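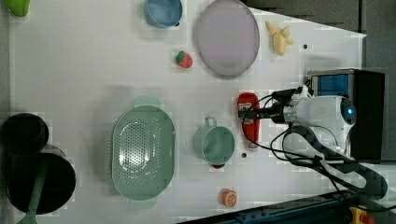

Student council should fill its empty seats by election

The welfare seat on our student council has been vacant since November, and the council now plans to fill it by appointment. I think that is a mistake.

The case for appointing someone is speed. Exams are close, the Linside campus wants someone to handle housing complaints, and a by-election takes 24 days under the rules. The four remaining officers say they can't cover the work until then.

I accept that they are busy. But 514 students voted for that seat in the spring, and none of them voted for the council to pick a replacement. An appointed officer would sit in meetings with the university and vote on the budget, including the Grulico catering contract, with no vote behind them.

Turnout will be low. It usually is. Even so, a candidate who has to collect 50 signatures has to talk to students first, and that is worth the wait.

There is a simple way to handle the gap. Casework can go to the advice desk in the Seltetti building, which already takes walk-ins. The campaigns can sit until the new term. If a decision on rents can't be put off, call a general meeting and let members vote on it.

The council takes up the question on 8th December. Any student can attend and speak, and I plan to ask for the by-election to be called that night.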